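The Sorting Table

Well, May got away from me, so this month's item comes to you late on a Thursday night with a cup of tea going cold next to the keyboard. I promised several of you at the Driltdale swap that I would write up how I finally dealt with The Drawer, and Latifa Shehata has asked me twice since then, so I've run out of excuses.

You all have a version of The Drawer. Mine was the bottom one in the hall dresser, the wide one that sticks in humid weather, and it had been collecting small stuff for as long as we've lived in Usmont. Blocks from sets the kids outgrew. Caps from things, with no things. Game pieces, bits of plastic that snapped off something and looked important, a whole family of short cylinders that I still can't identify. When I pulled it all the way out to get at a lost library card, the bottom gave way and the lot went across the floor. So that was that decided!

I'll admit I counted. I know, I know — but I'd told Hamish Munro there couldn't be more than 500 pieces in there and he laughed at me, and there was a pie riding on it. The total was 1,574. He had rhubarb.

My first try at sorting was a disaster. I did what I always do, which is sit on the rug with everything in a heap and start making little piles by what the things are FOR. Blocks with blocks, game pieces with game pieces, hardware with hardware. It sounds sensible, and it took me an entire evening to do over 200 pieces, mostly because I kept picking something up and staring at it. Is it a game piece? Is it a foot off the old radio? I'd put it down in a "maybe" pile, and by ten o'clock the maybe pile was the biggest pile on the rug and my knees were finished.

Jeanie MacRitchie set me straight over the phone. She did her late aunt's button collection last winter (3,061 buttons, and she can tell you about a good many of them individually), and she never once asked what a button came off. She went by color. Color first, then size, and only then, if you still care, what the thing might be. You can see a color from across the room. You don't have to think, and you can do it while listening to the radio or being told about somebody's day at school.

She also told me to get up off the rug, and to put out only a few pieces at once with plenty of bare wood between them. I had been working out of the heap the whole time, and the trouble with a heap is that you spend half your time digging. With a small handful spread out, every piece is just sitting there waiting. You pick one up, it goes in the tray, you pick up the next. I got through the reds and blues before supper on Saturday and felt so pleased with myself that I did the blacks as well.

A pale tabletop helps more than I would have guessed. Our kitchen table is dark, and the black pieces vanish on it, so I'd been running my palm over the wood to find them like somebody looking for a contact lens. I put an old cream bedsheet over it, which worked fine until the cat discovered it. A plain light wood is better if you've got one.
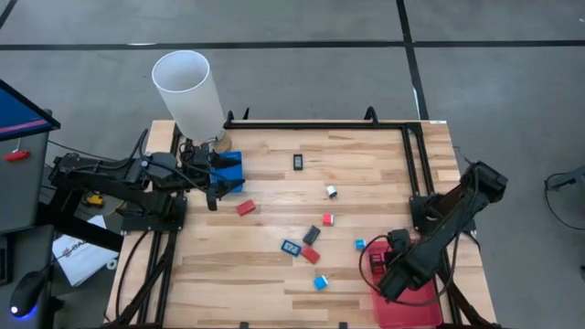
Reds, blues, blacks and whites spread out on butcher block, with a see-through red tray at the lower right.

A word about trays and tubs. I am a convert to anything you can see through. I used shoeboxes for the first round and then had to open every single one to remember what was in it, and writing on the lids only helped until the lids got swapped. Rania Ghoneim uses old takeout containers and says they stack beautifully. Mine don't, but I suspect I've got six different kinds. A tall clear pot is nice for long skinny things, and a low wide tray is what you want for blocks, so you can get your fingers in.

Pieces with two colors are where families fall out. We had a long discussion over a white bit with a blue tip, and my ruling is that whichever color there's more of wins. Magdy El Sherbiny, who read a draft of this, disagrees and would put it by the brighter one. Write in if you have feelings about this. I know some of you will.

What's left over, after all that, fits in one jam jar. I'm giving it until the end of summer, and anything that hasn't been asked for by then goes out. The blocks are going in a box for the playgroup at Bensaid, washed and dried, and the game pieces went back to their games, apart from one set that turned out to be complete except for the board. If anyone has a spare board for Plistis, even a tatty one, please give me a shout.

The Drawer itself has a new bottom and holds tablecloths. Next month I'm meant to be doing the cupboard under the stairs, so if you have any tips for tangled string, or a way of keeping a cat out of a cardboard box, leave them with Latifa at the next swap and she'll pass them along to me.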